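Overview Files Issues Releases Wiki

# Puvham Table Notes

Puvham is a set of short written records about what sits on a table while people work at it: drinks, flowers, boxes, small plants. Flerden keeps the files. The current release has 1211 records from 79 tables, mostly in offices and shared workrooms.

## What is in a record

Each record is one line of text. It names the table, the things on it, and where they stand relative to each other and to the edges. A typical line:

 table white, rectangular; cup, clear, pale yellow drink, far edge;
 cup, brown drink, right of it and nearer; flowers, artificial,
 pink and yellow, far left corner

Drinks are recorded by color only. Brown may be tea, coffee or cola, and we stopped guessing after the first release. Please don't fill in the drink from memory when you edit old lines.

Artificial flowers get the word "artificial". If you can't tell, write "flowers" and leave it there. A mixed bunch is one item — do not split out the sunflower.

## Furniture nearby

Chairs, side cabinets and desks go in the second field, after the bar. Write "mesh chair" or "chair", whichever you are sure of. Plants on a cabinet belong to the cabinet, not to the table. Floor items are optional, and older records mostly skip them.

## Known problems

- Up to 40 records from the Cledance rooms use "mug" and "cup" for the same thing. They are being changed to "cup".
- Left and right were swapped in 6 records in the December release. Fixed in the current one.
- Table size is missing for all folding tables.
- "Clear" means the cup, never the drink. Some early lines have it the other way around.

## Changes

The Vukčević tables now have their own folder. Line format is unchanged, so old scripts should still read it. Send corrections through Issues, one table per issue, with the old line and the new line pasted in full.
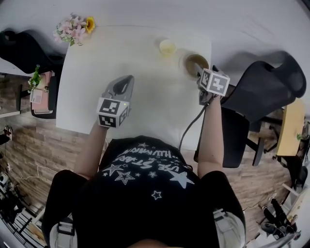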